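WORKSHOP ELECTRICAL AND FIRE SAFETY CHECKLIST
Godbridge site, ground floor
Inspector: Samuele Guerra
Date: Saturday, December 13, 2025
Status key: P = pass, F = fail, C = pass with comment

Section 1. Benches and open equipment
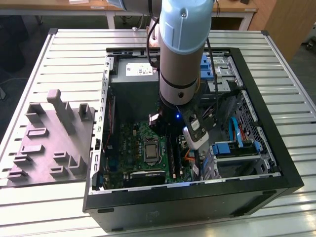
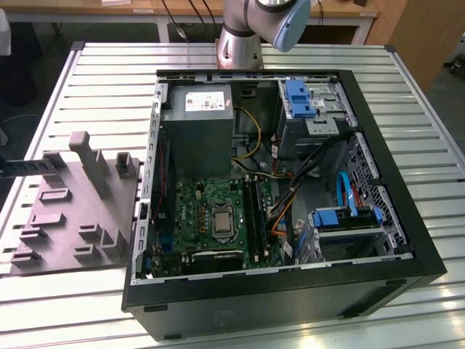 1.1 Bench surfaces bonded to ground -- P
1.2 Outlet strips fixed, not daisy-chained -- F
Two strips in series behind the Lombardi cabinet. Remove one.
1.3 Portable appliance labels in date -- C
27 items tested in October. Flarau heat gun has no label; retest before use.

Section 2. Fire

2.1 Extinguishers mounted and sealed -- P
2.2 Exit route clear, full width -- C
Minimum clear width measured at 1475 mm. Pallet to be moved back behind the floor line.
2.3 Emergency lights, discharge test -- F
Unit over the north door went out early. Battery on order from Nevero.

Section 3. Distribution panel

3.1 Front clearance -- F
595 mm at the shelving end. Shelving to be relocated.
3.2 Circuit directory legible -- C
Circuit 9 still marked "spare" -- it feeds the compressor.
3.3 GFCI trip test -- P

Reinspect 1.2, 2.3 and 3.1 only.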